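トースターのある台所
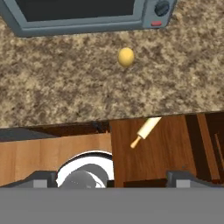
石の台とトースターオーブン（CG）

朝の四時。まだ暗い。パンは焼かない、と決めて起きた。決めたのに腹が減っている。

母の家を空にする期限は昼の一時。鍵は不動産屋のポスト。それだけ。それだけなのに、昨夜は台所の引き出しひとつで終わった。輪ゴム。割り箸。どこの鍵かわからない鍵。期限の切れた乾電池。輪ゴムはくっついて、ひとかたまりの飴みたいになっていた。捨てた。拾った。また捨てた。

妹から電話。四時だぞ。

「起きてた？」
「起きてる」
「缶、あった？」
「ない」
「ちゃんと見てよ。流しの下」
「見た」
「奥」

切れた。妹はいつもこうだ。用件の途中で切る。あとでまたかけてくる。昔からそう。生まれたときも途中で帰りたそうな顔をしていた、と母が言っていた。

缶というのは、クッキーの缶のこと。青い、丸い、ふたに知らない国の橋が描いてあるやつ。Clunovと書いてある。何語なのか、メーカーなのか町なのか、家族の誰も知らない。父が出張のみやげだと言って持って帰り、中身は三日でなくなり、缶だけが三十年残った。母はそこに紙を入れていた。保証書、診察券、写真、へその緒、たぶん。へその緒は私の。妹のは別の場所にあるらしく、それがずっと揉め事の種だった。

流しの下の奥。懐中電灯。洗剤、洗剤、酢、からの瓶。瓶が多い。母は瓶を捨てられない人だった。ジャムの瓶、佃煮の瓶、何だったのかもう読めない瓶。洗ってある。ぜんぶきれいに洗ってある。ふたも揃っている。泣くところかと思ったが、泣くと時間がかかるので後回し。

缶はない。

五時。外が青い。隣の犬が吠える。隣の犬はもう死んだはずだ。では別の犬。そりゃそうだ。ここに住んでいたのはもう二十年も前で、犬だって代がわりする。

和室。押入れ。布団が七組。四人家族に七組。客なんか来たことがない。いや、一度来た。父の会社の人が台風で帰れなくなって泊まった。その人は翌朝、味噌汁を三杯飲んで、母をほめて、それきり。母はその話を何年もした。三杯よ、三杯。たぶん残りの布団はあの人が仲間を連れてまた来るときのためだった。来なかった。布団は重い。階段を降ろすのに一組ずつ。汗。腰。五月なのに。

また電話。

「あった？」
「ない。布団なら七組ある」
「布団はいらない」
「おれもいらない」
「天袋は」
「天袋は脚立がいる」
「脚立、庭の物置」

切れた。

物置の鍵。鍵。あ、さっきの鍵。ゴミ袋をひっくり返す。輪ゴムと割り箸と乾電池が畳に散らばる。鍵。走る。つっかけが片方ない。裸足で庭。土が冷たい。鍵は回らなかった。物置はそもそも開いていた。何十年も閉めていなかったらしい。では何の鍵なのか。もういい。ポケットに入れる。

脚立。古い。ぎしぎし言う。父はこれで庭の柿を取った。落ちたこともある。落ちて、起き上がって、まず柿を見た。自分の足より先に柿。柿は無事だった。足は折れていた。救急車が来るまで父は柿をむいて食べていた、というのは妹の話で、私は学校にいたから知らない。妹の話は半分でいい。でも柿のところは本当な気がする。

天袋。ほこり。くしゃみが止まらない。箱。ひな人形。箱。父の背広。箱。また瓶。天袋に瓶。いちばん奥に紙袋があって、中に紙袋が入っていて、その中にも紙袋。最後の紙袋に封筒。封筒に千円札で200枚。二度数えた。手が黒くなった。三度めは途中でわからなくなってやめた。

二十万円。何の金だ。

封筒の裏に母の字。鉛筆。「りょこう」。ひらがなで。

どこへ。

脚立の上で座った。脚立の上というのは座ると案外いい。天井が近い。天井の木目が、子供のころ熱を出すと人の顔になって、いまは木目のまま。ただの木目。母は旅行に行かない人だった。墓参りと、親戚の葬式と、妹の入学式。パスポートは持っていなかった。乗り物に弱くて、バスの停留所を三つ行くと青くなった。その人が千円札をためて、いちいち紙袋に入れて、紙袋に入れて、紙袋に入れた。

六時半。電話。こっちからかけた。出ない。またかける。出た。

「あった？」
「缶はない。金があった」
「いくら」
「二十万。りょこう、って書いてある」

黙った。妹が黙るのは珍しい。向こうで電車の音。もうこっちに向かっているのか、と聞こうとして、

「Wornonentだ」と言った。
「なに」
「お母さんが言ってた。Wornonent。海のそばのホテルだって。チラシが入ってて、朝ごはんがすごいって。行こうかなって」
「いつ」
「私が高校のとき」
「チラシ？」
「缶に入ってるんじゃない」

また缶だ。

八時。近所が動きはじめる。ごみ出しの音、自転車の音。知らない女の人が門の前で会釈した。会釈を返した。手も顔も真っ黒のままだった。あとで鏡を見て気がついた。煙突の掃除みたいだった。

台所に戻る。残っているのは冷蔵庫と食器棚と、それから食卓。食卓は業者が持っていく。業者は十時。あと二時間。腹が減った。限界。食パンが一枚、昨日のコンビニの袋にあった。焼かないと決めたのは、トースターをもう箱に詰めてしまったからで、箱はガムテープでとめてあって、はがすのが面倒だった。はがした。

母のトースターは重かった。前はこんなに重くなかった。ふたを開けた。

缶が入っていた。

丸い青い缶が、焼き網をはずしたところにぴったり。昨夜の私は、中を見もしないで箱に詰めたのだ。なぜここに、と思ったが、母は晩年ごはんしか食べなかった。パンはもう喉につかえると言って。使わないトースターは、母にとっては扉つきの棚だったんだろう。扉つきで、窓まである。

ふたがかたい。スプーンの柄。指の皮がむけた。開いた。

保証書の束。もうない洗濯機の。もうないテレビの。診察券。写真が少し。父が脚立に乗っている。へその緒の箱がふたつ。ふたつ。並んで、輪ゴムでひとつにくくってある。輪ゴムは新しかった。

いちばん下にチラシ。色がとんで海が黄色い。ホテルWornonent。朝食バイキング、料理140種。母は140のところに丸をつけていた。鉛筆で、二重丸。その横に小さく、「味噌汁は？」

笑った。声が出た。空の家で声がすごく響いて、自分で驚いた。それから後回しにしていたほうが来た。しばらくかかった。やっぱり時間がかかった。

九時すぎ、玄関ががらがら鳴って妹。髪がぬれている。走ってきたらしい。靴のまま上がろうとして、脱いで、片方ひっくり返した。

「顔まっくろ」
「知ってる」
「あった？」

缶を渡した。妹は台所の床に座って、ひとつずつ出して、へその緒のところで止まった。ながいこと止まった。箱をふたつ、膝に乗せて、どっちがどっちか見くらべて、

「私の、あるじゃん」
「ある」
「ずっとあったの」
「知らないよ。おれも今見た」
「ふうん」

鼻をすすって、それからチラシを読んだ。声に出して読んだ。電話番号も読んだ。読みながらもうかけている。妹はそういうやつだ。やめろ、まだ九時だ、と言ったらホテルは九時でもやってると言われた。それはそう。

出なかった。使われておりません、のほうだった。

「つぶれたんだ」
「三十年前のチラシだからな」
「二十年」
「どっちでも」

妹は床に寝ころんだ。天井を見ている。私はパンを焼いた。缶の出たトースターに焼き網を戻して、コンセントを入れて、つまみを回した。じい、と音。まだ動く。ほこりの焼けるにおい、それからパンのにおい。一枚を半分にちぎった。大きいほうを妹が取った。子供のころからずっと妹が大きいほうを取る。

「どっか別のとこでいいよね」と妹が口をもぐもぐさせて言った。
「何が」
「二十万。朝ごはんがすごいとこ」
「味噌汁があるとこ」
「三杯飲む」
「おれは無理だ」
「飲むの」

トラックの音。業者。早い。まだ十時じゃない。私は立って、顔を洗おうとして、水道はもう止まっていたのを思い出して、袖でふいた。袖も黒かった。

ポケットの中で鍵が鳴った。妹に見せた。これ何の鍵だ、と聞いたら、妹はちらっと見て、

「トイレの窓」

と言って、玄関へ走っていった。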